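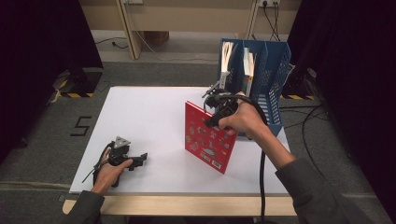 3. How Wrong Labels Reach the Panel

3.1 Sources and collection

The summary panels we study are built by Sollov, a regional search service whose users are mostly readers of local news. A panel appears beside the results when a query matches a known person, office, party or ballot measure. It holds a short description, a few labeled facts such as "Office" or "Position," and a line of related links. Most of the facts come from Dramar, an open reference work that anyone with an account can edit. A smaller share comes from county election pages and from the party websites themselves.

We wrote a list of 1699 queries. The list covers candidates for county and state office, sitting members, party committees, and measures on the October ballot. Each query was sent once a day for four weeks from a browser with no sign-in and no saved history. We kept the full text of every panel and the address of every link in it. Personal results were turned off, and the location was fixed to the county seat. Pages were saved with Padel, a small script we wrote for this purpose, which stores a page only when its text differs from the copy saved the day before.

Of the queries on the list, 542 returned a panel on at least one day. The rest returned plain results only, mostly in the case of first-time candidates and measures known by a letter alone. Queries with a common surname also tended to return no panel, even when the person held office. We did not add first names or towns to these queries after the fact, as this would have changed what an ordinary reader would type.

3.2 What counts as an error

A fact in a panel was marked as wrong when it disagreed with a public record or with the plain statement of the person or group it described. Differences in wording were let go. "Member of the Assembly" and "Assembly member" were treated as the same fact. An old fact was marked as wrong only if the record had changed before our collection began, so a candidate who withdrew during the collection was left out of the count for that field.

Labels for beliefs and positions are harder. A party may reject a label that its critics use every day, and a reference work may report both. For these fields we asked a narrower question: did the label in the panel appear in the body of the source page at the time the panel showed it, and was it stated there in the source's own voice? If the word appeared only in a quotation from an opponent, or in a discussion page, we marked the panel as wrong. We take no position on whether a label that passed this test was fair.

Perrine Hamel and Naveed Hashmi coded the panels separately and then compared notes. Where they disagreed, the panel was read again by both together. Most disagreements were over the "Position" field for ballot measures, where the panel often shortened a long sentence to one or two words. "Supports limits on rent increases" became "Rent limits," for example, and it was not clear whether a reader would take this as support or as a topic.

3.3 Results

We found 31 panels with a wrong label in a field for beliefs or positions. In most of them the label had been placed in the side box of the Dramar page by an edit that was later undone. The edit was on the page for a short time, and the panel picked it up during that time. The text of the page was then put right, but the panel kept the old copy until its next update.

Two things made the delay longer. The first is that Sollov does not refresh all panels on the same schedule. Panels for well-known people are checked often. Panels for party committees are checked less often, and we could find no pattern in when the checks took place. The second is that a label, once taken in, is stored as a link to a page of related labels. In several cases the label was gone from the main panel but remained on the linked page, where a reader who clicked through would still find it.

The remaining wrong labels had other causes. Some came from a mix-up between two groups with nearly the same name in different states. One came from a party's own site, where a line from a speech had been marked up by the site's template as a statement of purpose. In that case the panel copied its source correctly and the source was at fault. We kept it in the count, as the reader sees the same thing either way.

Errors in other fields were more common and less serious. Terms of office were often off by one election, and portraits were sometimes missing. We did not code portraits or other pictures, and the results say nothing about them.

3.4 Reports from readers

Every panel has a small "Report" link. We used it for each wrong label that was still showing on the last day of collection, with a one-line message and the address of the record. The reports were sent from a plain mail account that did not name our department. Some panels were changed by the following day, and others were still unchanged when this section was written. None of the replies told us where the wrong label had come from. The standard reply says that panels are made automatically and reflect the content of the web.

This wording is accurate as far as it goes, but it leaves out the choices made along the way. The service decides which sources to read, which fields to show, and how long to keep a copy. A reader who sees a single word next to a party's name has no means of telling that it came from an edit since removed. Li, the second reference work that Sollov draws on, prints the date of the last change beside each fact. That date is dropped when the fact is moved into the panel.

Figure 1. Red book tilted upright on a white board, with two black hand-held grippers.

3.5 Limits

The collection covers one service and one election season. Our query list was drawn from official candidate lists, and readers may search in other ways. A daily check also misses any label that appeared and was removed between two checks, so the number of wrong labels given here should be read as a lower bound.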